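Building Materials, Unit 6: Reading Coating Claims
Handout for the Roy campus section

Most of what you will be told about liquid-applied roof coatings comes from people selling them. Keep that in mind as you go through the Drinow and Grovia brochures.

1. Warranty length. A long warranty is a pricing decision. Read the exclusions first. Drinow's leaves out ponding water, foot traffic and any seam the installer didn't photograph. On a flat roof, I'm not sure what remains.

2. Elongation. Grovia prints 400 percent on the cover. That was a new film pulled in a lab. Ask for the figure after weathering. I have asked twice and got the brochure again.

3. Coverage. "Up to 188 square feet per gallon" assumes a smooth deck. Old granulated cap sheet drinks the stuff. Work out your dry film thickness from the percent solids before you believe any rate.

4. Energy savings. The Nimside case study claims 24 percent lower cooling bills. New insulation went in during the same job (page 69, small type). Decide for yourselves what the coating did.

Before next class, pick one claim from either brochure and write down what test would convince you it was false. 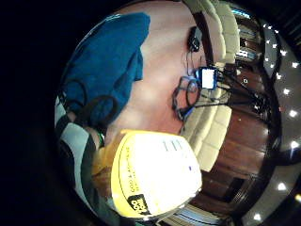 If you can't think of such a test, bring the claim anyway and we'll start with that one. Adhesion pull tests are in Unit 7.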